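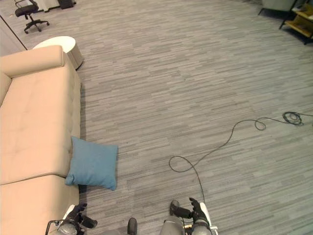 Sensory Panelist and Quality Associate (Green Coffee)
Werthorpe Coffee Importers

Posted 11/07/2019

Werthorpe Coffee Importers invites applications for the position of Sensory Panelist and Quality Associate. The position is full time and permanent, and is based at the company's office and cupping laboratory. The successful applicant will report to the Head of Quality, Bořivoj Brabec, and will join a standing panel responsible for the evaluation of all green coffee purchased, held or released by the company.

About the company

Werthorpe imports unroasted coffee and supplies it to independent roasters, regional grocery chains and a small number of hotels. The company does not roast for retail sale and does not operate cafes. Its business consists of sourcing, sampling, warehousing and delivery, together with technical advice to customers who wish to improve their own buying and storage practices.

Two product lines account for most of the volume handled by the quality department. Dulari is the company's washed coffee program, offered year-round under fixed specifications for moisture, screen size and cup profile. Cevero is a seasonal program of natural and honey-processed lots, sold in smaller quantities and described individually. Panelists work on both lines and are expected to hold to the separate standards that apply to each.

Purpose of the position

Every lot is cupped at 3 stages: on receipt of the offer sample, on receipt of the pre-shipment sample, and again on arrival at the warehouse. A lot that departs from its approved profile at any stage is held until the panel has reached a written finding. The Sensory Panelist and Quality Associate takes part in these evaluations, prepares samples for them, and keeps the records on which purchasing and claims decisions are based.

Duties and responsibilities

Prepare sample roasts according to the laboratory's written procedure and rest them for the required period before evaluation.

Perform physical grading of green coffee, including defect counts, screen analysis, moisture and water activity readings.

Take part in daily blind cupping sessions and submit individual scores before any discussion begins.

Enter results in the laboratory database on the day they are obtained. Corrections to an entered score must be initialed and explained.

Calibrate grinders, scales and moisture meters on the published schedule, and withdraw from service any instrument found to be out of tolerance.

Draft arrival reports for customers in clear language. Reports are reviewed by a senior panelist before release.

Keep reference samples in labeled and sealed containers and dispose of them when the retention period has ended.

Assist with customer visits and with cupping classes offered to roasters.

The position involves standing for extended periods, lifting sample bags, and working in a room where coffee dust and chaff are present. A standard session consists of 7 coffees, and a panelist may be asked to take part in more than one session in a day during the arrival season. Tasting coffee is an essential function of the position.

Required qualifications

Applicants must have a high school diploma or its equivalent and at least 2 years of paid experience in coffee roasting, green coffee grading, food quality control or a closely related field. They must be able to record observations accurately and legibly, to follow written procedures without supervision, and to use ordinary spreadsheet software.

Applicants must be authorized to work in the United States at the time of hire. The company is not able to sponsor employment visas for this position.

Preferred qualifications

Preference will be given to applicants with formal training in sensory evaluation, working knowledge of Spanish or Portuguese, or experience with sample roasting equipment. Prior experience as a barista is welcome and will be considered, although it does not replace the experience in grading or quality control described above.

An applicant does not need to hold a grading license in order to be considered. Employees who wish to obtain one may apply for support with course and examination fees after completing the introductory period.

Sensory screening

Applicants selected for interview will be asked to complete a short sensory screening at the laboratory. The screening covers recognition of basic tastes in water solutions, matching of aromas, and a series of triangulation sets in which one cup of each group differs from the others. Results are used to plan training as well as to compare applicants, and a modest result in one section does not by itself remove an applicant from consideration.

Applicants should refrain from smoking, wearing perfume or scented lotion, and eating strongly spiced food on the morning of the screening. Anyone with a cold or a similar illness should ask for another appointment. Please inform us in advance of any food allergy or sensitivity.

Hours, pay and benefits

The regular schedule is Monday through Friday. Cupping sessions are held in the morning, and afternoons are given to grading, roasting and reporting. Occasional travel to the warehouse is required and is paid as working time. Travel to producing countries is not part of this position at the entry level, but may be offered to panelists with longer service.

Pay is hourly and depends on experience. The pay range will be provided in writing to every applicant who is invited to interview. Benefits include medical and dental coverage, a retirement plan with an employer contribution, paid holidays, paid sick leave and a monthly allowance of coffee.

Training

New panelists complete an introductory period of 7 weeks. During this time their scores are recorded and discussed but do not count toward the panel's findings. Training is directed by Svetozár Paulík, Senior Panelist, and includes work with defect samples, practice in the use of the scoring form, and comparison of the new panelist's results with those of the standing panel. A written review is held at the end of the period.

The laboratory's scoring form and its guide to common defects are based on the Stetsiuk method, which the company has used since the laboratory was opened. Prior knowledge of the method is not expected.

How to apply

Applicants should submit the following by email or by mail to the Human Resources office:

A current resume.

A cover letter of no more than one page, stating the applicant's experience with coffee or other food products and the date on which the applicant could begin work.

The names and contact details of two professional references. References will not be contacted without the applicant's permission.

Please write "Sensory Panelist" in the subject line or on the envelope. Applications will be reviewed as they are received, and interviews are expected to begin before the end of November. The position will remain open until filled. All applicants will receive a written reply. Telephone inquiries about the duties of the position may be directed to the quality department on weekday afternoons; questions about pay, benefits or the status of an application should be sent to Human Resources.

Werthorpe Coffee Importers is an equal opportunity employer. Applicants who require an accommodation for the interview or the sensory screening should make this known when the appointment is scheduled.

7 shares | 2 comments

Related openings
Warehouse Receiving Clerk
Customer Accounts Coordinator, Dulari Program
Seasonal Sample Room Assistant
Logistics and Customs Documentation Specialist

Contact Human Resources | Privacy | Copyright 2019 Werthorpe Coffee Importers. All rights reserved. | Back to top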